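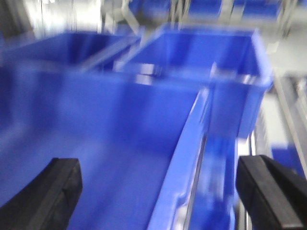 Month-end count for the parts store, posting as I go again for the people who asked after the last one. Starting with the bins this time, before I touch what goes in them. The old setup was cardboard boxes from whatever supplier had shipped that week, and the sizes never matched. Now it's blue plastic bins on metal shelving, open at the top, so I can look into one without pulling it down. I should have made the switch years ago.

2/ The sheet says 1,117 small items: hinges, drawer runners, cam locks, cable clips, shelf pins. I don't trust that number. Last December it was off by a full box of hinges that had been filed with the brackets.

3/ How I do it: one bin at a time, everything out, count into piles of 35, write the total on tape, put it all back. The tape goes on the lip of the bin. Masking tape comes off clean if you pull it within a month or two. After that it leaves glue and you need rubbing alcohol.

4/ Bins came from Wuvari. The first lot I tried was from Jevley and they were fine for light stuff, but the sides bowed when I filled them with screws. I kept those for foam and felt pads.

5/ Before anything goes back in, the bin gets wiped. Warm water and dish soap, then a dry cloth. Smudges and small scuffs on the walls I leave alone. Scrubbing with the rough side of a sponge just makes more of them.
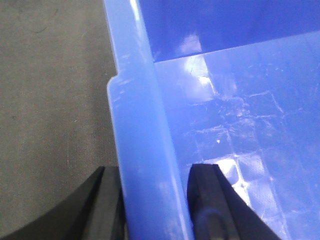 A reply asks if see-through bins are worth it over solid ones, seeing as everything gets a label anyway. For me, yes. With a translucent side you can tell when something is getting low, at least against a light background. A label tells you what's in there and that's it. If your shelves are in a dark corner it probably makes no difference.

6/ Halfway point. 861 counted and the hinges are right this time. Shelf pins are short by 8, which I can live with. People take them home in their pockets.

7/ Found a bag of Kornano cam locks nobody ordered. Wrong thread for everything we build. They're going in the swap box by the door if anyone local wants them.

8/ Next job is the steel. I wipe brushed stainless along the grain, left to right, with a damp microfiber, and dry it right after. The rounded lip along the top edge is where dust and grease collect, so it gets a second pass.
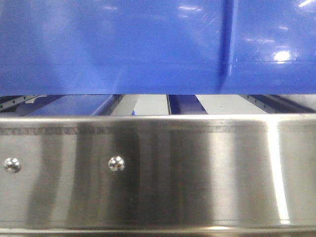
Someone wants to know what to use on glossy plastic that shows every streak under overhead lights. Same soap and water, less soap than you think, and a dry cloth right behind the wet one. Glass cleaner left a haze on mine. I haven't tried the sprays made for plastic, so I can't say.

9/ Rails with rows of small holes are slow to clean. I use an old toothbrush, dry, then the vacuum with the narrow nozzle. Wet dust packs into the holes and you end up picking it out with a toothpick.

10/ Still to do: cable clips, drawer runners, and the Lazarević brackets, which come in left and right hand and have to be sorted before they can be counted. I'll post the final number when I have it, probably after 4 p.m. tomorrow.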